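October 28, 2018

Resolved this morning to clear the white table. I made the same resolution in March, and wrote it down here, and can now confirm that writing things down does nothing.

The trouble is that the table is where things go while I decide about them. The drawers are for things that have been decided. There is plenty of room in the drawers.

Started well. Swept the floor as far as the yellow line, a job I hadn't planned on doing and which had nothing to do with the table, and felt I'd earned a coffee. Drank it standing up so it wouldn't count as a break. Then read the whole Hirkport catalogue looking for trays and found a nice set of stackable ones for $86, plus freight, which would give me something new to put on the table. Closed the catalogue. Opened it again after lunch and wrote the order number, 2821, on my hand. It has since washed off and I'm taking that as advice.

The felt mat was my one success last winter. I bought it so things would stop skating about, and they have. They've stopped moving altogether. The enclosure box has been sitting in the middle of it for so long that I've begun to think of it as a centrepiece. It was meant for the shed wiring at Stallden, and the knockouts are a size smaller than the glands I bought to go with them, and the glands can't go back, having come from a bin marked "all sales final" at Pisach. So I've got a choice of buying a new box or new glands. I've been weighing that up for 36 weeks.

Then there's the cracked screen. It'd cost $87 to have the glass done and it isn't worth that, and I can't throw it out, as there might be something on it. I don't know what. I've managed fine without whatever it is.

Spent a good part of the afternoon looking for the tape measure so I could see whether the box would fit the shelf by the door.

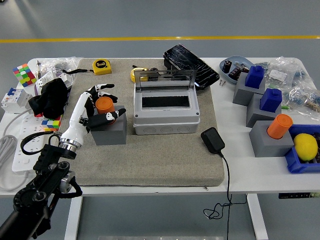 Evening

Found the Stanley, near the back of the mat with its lanyard trailing off it, in plain view, a foot from where I'd been standing. Measured the shelf. The box fits. Didn't move it, as by then it was teatime.

Tally for the day: one floor swept, one adapter tried on the Marti charger (wrong plug) and one pencil sharpened. The adapter's cable still hangs off the front of the table in loops and will catch my knee tomorrow, same as always.

Soup for tea. Must ring Stallden about the shed.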